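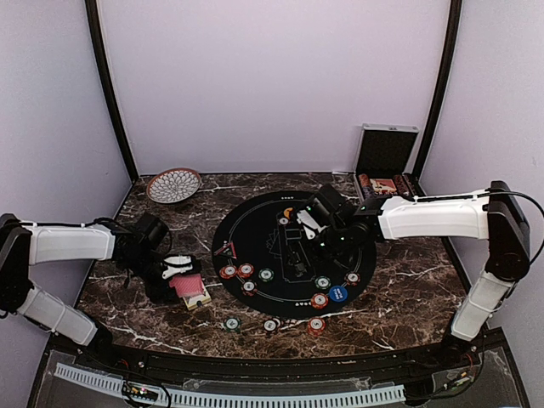

Getting the poker chips back in the case (and keeping them there)

Feb 3, 2019, by Rasa Rimkutė

If your house is anything like ours, poker night ends with everybody yawning and the chips getting swept into the case by the armful. Then the next game starts with twenty minutes of sorting! I got fed up with it over the winter, so these are the habits that stuck.

Sort on the mat before you touch the case. I push each color into its own little pile and leave the odd ones for last. Chips that have wandered off onto the tabletop come back to the mat first, otherwise I miss them (a dark chip on dark stone is very easy to miss).

Stack in short towers. Our set has 200 chips and I used to try filling a whole row in one go, which meant chips all over the floor. Now I lay them in ten at a time, on their sides, with a finger at the end of the row.

The blind buttons and the other markers go in a zip bag, and the bag goes in last, on top. We lost 2 of ours before I started doing this, and my friend Áine Ó Súilleabháin found one in her coat pocket in the spring.

Sticky chips? Wipe them with a damp cloth and a drop of dish soap, then dry them right away. Please don't soak them – mine had paper centers on an older set and they bubbled up. I do almost 12 at a time on a dish towel while the TV is on.

For a round mat, shake it outside, wipe it with a barely damp cloth and let it air dry flat. I roll mine printed side out so the edges don't curl up. Folding left a crease in the last one that never went away, even under a pile of cookbooks.

And close both latches before you pick up the case. Ask me how I know.

Last updated: February 2019

Contact | © Grurwood Home Notes | Back to top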